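Setting Up a Two-Arm Dish Handling Task with the Orneck Bimanual Kit

By Ronja Haugen
18 November 2018

The Orneck kit ships as two arms, two parallel grippers, a power supply and a control box. The software is a separate download. Assembly is covered in the printed booklet and is not repeated on this page. What follows is the setup for a first two-arm task: lifting a plate, holding it between both grippers and setting it in a rack. It assumes firmware 3 or later. Firmware 2 has no linked-grip mode and will not run the task file.

What you need

- Both arms, clamped or bolted to the table
- The flat fingertips, tapered toward the tip
- One round plate with a raised rim, plastic for the first runs
- A dish rack
- A light-colored, matte tabletop

Glass and glazed plates can wait. The stock fingertips have no rubber facing, and a glazed rim slips at the default force.

Step 1. Set the base spacing

Measure from the center of one base to the center of the other and set it to 907 mm. The task file uses this number directly. If your table does not allow it, change base_gap in the settings file before you power the arms. Do not correct it later with offsets. Ronaldo Honorato at Trinberg tried that on our second kit and the error grew with reach, so the arms agreed near the bases and disagreed over the rack.

Step 2. Route the cables

Leave slack at each wrist. Turn each wrist by hand through its full range with the power off and watch the cable. A tight cable pulls on the gripper near the end of the turn and shows up as a false force reading.

Step 3. Zero the grippers

Open both grippers fully, run the zero command, then close them on nothing. The reading should return to zero on both sides. If one side drifts, check the screws on the fingertip bracket before running the command again. The Badavitz replacement brackets fit, but their screws are longer and need a washer.

Step 4. Teach the grip points

Switch to hand guiding. Bring the left fingertip to the inner face of the plate, near its left side. Bring the right fingertip to the upper right part of the rim. Save both points under the same pose name. Raise the pair clear of the table and tilt the plate until its face points toward the camera. Save again.

Keep the fingertip flat on the plate. If only a corner touches, the plate turns as soon as the arms tilt.

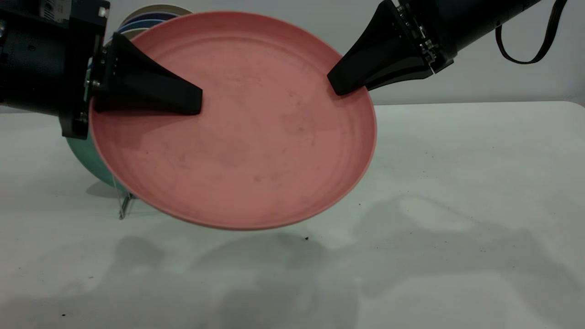
Holding pose, plate raised and tilted, left fingertip on the inner face and right fingertip at the rim.

Step 5. Set the force and run

Start at force level 19 and lower the speed to the slowest setting. Run the lift alone, then the lift and tilt, then the full task with the rack. Raise the level one step at a time if the plate turns in the grip. Stop if a thin plate starts to bend.

Known problems

The camera program loses the plate outline when strong shadows fall on the table. Use soft light from more than one side. Wipe crumbs and grit off the surface too, as small dark specks are sometimes picked up as rim points.

The rack position is saved relative to the left base. Moving the rack means teaching the release pose again. The May release notes mention automatic rack finding, but it did not work with our clear rack and we left it off.

The Grabowska gripper set can be used in place of the stock one. It opens wider, and the zero command takes longer to finish.

Questions about this guide: use the contact form | © 2018 Ronja Haugen | Back to top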